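Kitchen notes > Daily life > Dishes

How I stopped fighting with the dishwasher

24th March

When I moved to Drindville I had never lived with a dishwasher. In my parents' home we washed everything by hand, and I believed a machine would finish the whole job for me. Then I opened it after the first long program and found dried rice on 2 bowls and a small lake in the bottom of every cup.

I blamed the tablets first. I bought the Erumer ones, a box of 40, and they were fine, but the rice stayed. So in February I began to change how I load, one thing at a time, and I wrote it down on the back of an envelope.

The biggest change was the bowls. I used to put them flat, one next to another, because it looked tidy. Now I lean each bowl, so the open side looks down and toward the middle, where the water comes from. I also leave a gap between them. It means fewer bowls in one load, and I had to accept this.

The second change was the sink. Before, I rinsed each plate for a long time under the tap, and this is a waste. Now the plates and bowls wait in the sink, I scrape them, and only egg and porridge get a quick rinse. I pull the upper rack all the way out before I take the first piece, so I don't need to open anything with dirty fingers. 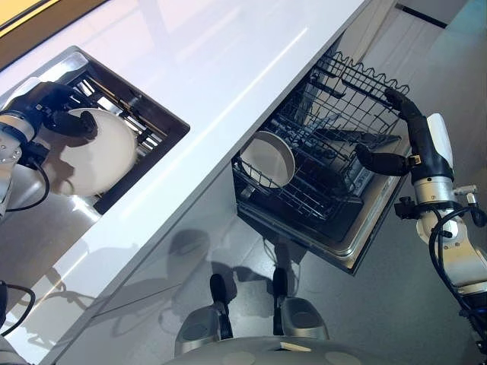
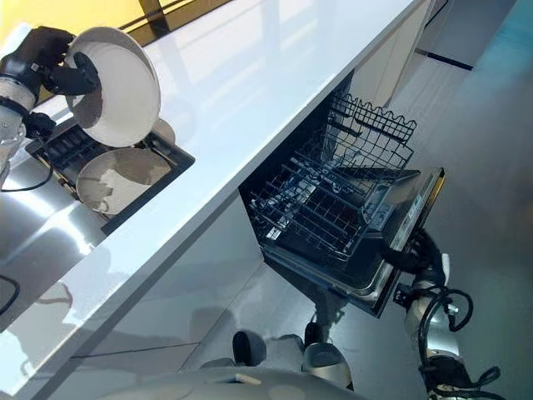
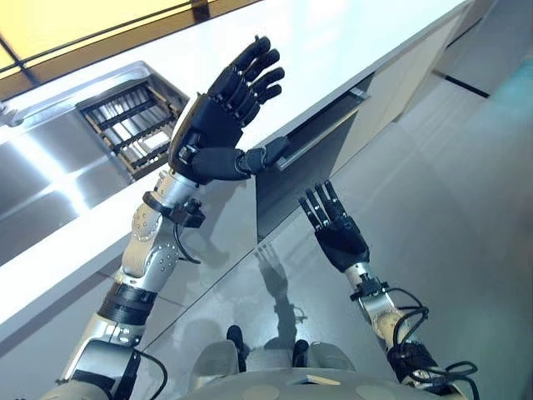
I am still not sure about the large plates. My lower rack has space for them, but the tall ones touch the spray arm if I am not careful, and then there is a knocking sound for 58 minutes. I turn the arm once with my finger before I close the door. My neighbor's model from Zolteo has more height, and I am a little jealous.

For glasses I have no good answer yet. They come out cloudy, and I think the water here is hard. I will try more salt next, and if this doesn't help I will go back to washing them by hand in the evening, with the radio on.

Recent posts
Cleaning the filter without breaking the clip
My Lau kettle after one winter
A soup for 300 grams of old carrots
Which drawer should the lids live in?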